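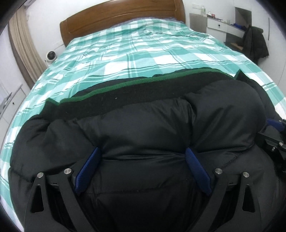
**Keogh House Residence Services** · Tuesday, 8:15 a.m.

1/ The winter outerwear collection for residents and neighbors opens in October. Keogh House will accept coats, padded jackets and fleece-lined garments at the Sestanar Street entrance. This thread sets out how garments should be prepared before they are handed in.

2/ Last winter the residence distributed 900 garments through the Kolleo lending closet. A number of these required a second round of preparation by staff before they could be issued. Donors who complete the steps in this thread at home will shorten that process considerably.

3/ Work on a bed. A made bed gives more usable width than most tables, and a padded jacket needs that width if the sleeves are to lie out from the body. Pull the bedspread reasonably straight first. Small wrinkles in it do no harm.

4/ Empty every pocket, including inside pockets and any small pocket on the sleeve. Items found in donated garments are held at the front desk for 32 days. Transit cards and keys are the most frequent finds.

5/ Lay the jacket with the neck toward the headboard and the hem toward you. Open the collar and look at the lining behind the neck. This area shows wear and makeup marks sooner than the shell does, and it is the first place our staff will look. 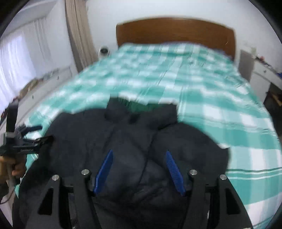 *Dark jacket laid out on a checked bedspread, neck toward the headboard and collar raised.*

6/ Fleece linings collect lint. A clothes brush or a strip of wide tape will remove most of it. Please brush in one direction and finish with the collar. Lint alone is not a reason to withhold a garment.

7/ Padded jackets should be pressed lightly with the flat of the hand, section by section, from the shoulders down. A section that stays flat, or in which the filling has gathered into a hard lump, should be noted on the tag. Such garments are still accepted and are directed to the repair shelf.

8/ Check the stitch lines between the padded sections while the jacket is flat. Short breaks in the stitching can be repaired on site. Tears in the shell longer than 3 inches cannot, and we ask that those garments be kept at home or taken to textile recycling.

9/ Zippers: run the slider up and down once, then close it fully. Garments with a slider that is missing or stuck should be tagged ZIPPER. Snaps and hook-and-loop strips should be closed as well.

10/ Folding. With the front closed, turn the jacket face down. Bring each sleeve across the back, then fold the sides toward the center and roll from the hem to the collar — slowly, so that air can leave the padding. Please do not use vacuum bags. Garments may remain in storage for several weeks before they are issued.

11/ Each garment requires one tag, pinned at the collar label. The tag should state size, type (adult or child) and any fault noted above. Blank tags are available at the Sestanar Street entrance and from the Fikar reading room, second floor.

12/ Laundering. Garments should arrive clean and completely dry. Follow the care label. Where the label has been removed or can no longer be read, leave the garment unwashed and write NO LABEL on the tag. Our laundry room will make the decision.

13/ Quantity. Donors may bring up to 9 garments per visit. Households and offices with more than this are asked to arrange a delivery time in advance, as shelf space at the entrance is limited in the first week.

14/ We are not able to accept footwear, bedding or single gloves this season. Hats and scarves are welcome if they are placed in a separate bag.

15/ Residents who wish to borrow from the Kolleo closet do not need to donate in order to do so. Borrowing is open to everyone living at Keogh House. Garments may be kept through the end of the season and returned to the same counter.

16/ Residents who cannot carry garments downstairs may request collection from their room. Requests should be left at the front desk before noon for collection the same afternoon.

17/ Questions on the collection may be addressed to Declan Costello, Residence Services, at the front desk or by reply to this thread. Replies are read on weekdays.

18/ Correction to post 11: tags may be pinned or tied. Where pinning would pierce a padded shell, please tie the tag through the hanging loop at the neck.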